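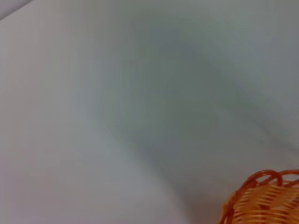 El cinturón del asiento de atrás también existe

Llevo años subiéndome a taxis y siempre hago la misma prueba tonta: meto la mano entre el respaldo y el asiento, a ver si encuentro la hebilla. Muchas veces no está. O está, pero enterrada debajo de una funda de esas de plástico, y hay que pelearse con ella mientras el conductor ya va por la segunda rotonda.

El mes pasado, en octubre, volvía del aeropuerto con mi amiga Ritva Kiiskinen y le pedimos al conductor que parase un momento para poder abrocharnos. Se rió – sin mala intención, creo – y nos dijo que atrás no hacía falta, que eran 25 minutos de nada. Pues mira, sí que hace falta! Un frenazo fuerte y la que va detrás sale disparada contra el de delante, así que al señor también le convenía.

Lo que me enfada es que luego, si pasa algo, la discusión acaba siendo si la pasajera se ató o no se ató. ¿Y la hebilla escondida, qué? Para mí, quien cobra por llevarte tiene que darte un asiento que funcione, y punto. Si una empresa como Khan puede pagar publicidad en 500 marquesinas, puede quitar unas fundas.

Yo desde entonces no dejo que arranquen hasta oír el clic. Me han puesto caras, me han suspirado, uno me bajó la nota en la aplicación. Me da igual, que me la bajen.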